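# Chapter 11: Chores and the Limits of Handling

A household task such as clearing a table is seldom described in full by the person who does it. The cup is lifted, the crumbs are wiped, and attention stays elsewhere throughout. For a machine, each part of the task must be sensed, planned and carried out, and a weakness in any one of them may stop the work.

This chapter asks how far machines have come with chores of this kind, at home and on the shop floor. Section 11.1 deals with reaching and grasping. Section 11.2 turns to sight at close range, where an object may be hidden at the moment it matters most.

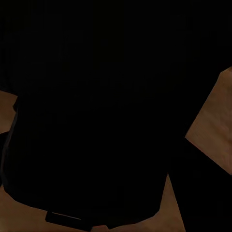
**Figure 11.1** Simulated close view over a brown wooden surface. A near-black form hides most of the view; a small dark rectangular piece lies near the bottom centre.

The difficulty is an old one. A person who loses sight of a button can finish fastening it by touch. Many machines have little touch to fall back on, and must work from an earlier view or move away and look again.

The main case study follows the Skincombe trials, directed by Mererid Hughes, in which a machine named Stilotero attempted 919 household tasks over 16 weeks. It managed nearly all of the wiping tasks but few of those involving cloth or small parts. A shorter study of the Farkas packing line, in Section 11.4, considers whether a fixed workplace makes such tasks easier.

Readers should review the terms *reach*, *grip* and *occlusion* from Chapter 9 before continuing. Exercises begin after Section 11.5.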